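My coffee with the man who runs Westutthorpe's last full-service laundry

June 12, 2018

I had walked past the Clostela on Farahani Street more times than I can count before I ever went in. I own a washer, so why would I? Then mine quit in January with a load of towels in it, and I ended up on the bench by the window with a bag of wet laundry on my lap, talking to Bastian Strobel. He's been doing other people's wash for 20 years and he has opinions (so many opinions!), and I promised I'd come back with a notebook.

It took me until this month, but I did. He made coffee in the back and wouldn't let me help carry it.

I asked how he got started and he laughed. "I answered an ad. I thought it was for a hotel desk job. It was for the hotel's sheets." The hotel was the old Ilteo, out by the river, and on a busy weekend he says they'd send down 624 sheets, all white, all needed back by noon. "You learn to fold pretty fast. My wife still won't let me near the linen closet because I redo hers."

What I really wanted to know was what I've been doing wrong all these years, and he was happy to tell me. Soap, mostly. "People pour it like pancake syrup. If your towels feel stiff, that's soap. Use half. Then try half of that." I said my towels have been stiff since college. He just looked at me over his cup.

He's also no fan of hot water for everything. Sheets and kitchen rags, fine, but he washes his own shirts cold, inside out, with the buttons undone. Wool gets 15 minutes in the sink and a roll in a dry towel, and he does it standing there the whole time. "Go answer the phone and you've got a sweater for the dog."

And stains? I was hoping for a secret recipe. "Dish soap and your thumb," he said. "And don't put it in the dryer until you've looked at it by the window. Kitchen light lies."

We got interrupted a lot. A woman came in for her tablecloths and stayed to tell us about her daughter's engagement party, and Bastian wouldn't take money for the smallest one. I asked him afterward if he does that often and he changed the subject to lint.

I did ask whether he ever gets sick of it. He thought about that one for a while. "The ironing in July, yes. The washing, no. I like the sound."

Before I left he wanted to know what I'd bought to replace my old machine. I told him a front-loader. He nodded and said to leave the door open between loads, and to wipe the rubber once a week with an old sock.
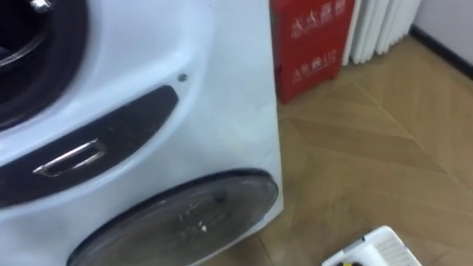
A white front-loader with the black rubber rim around its door.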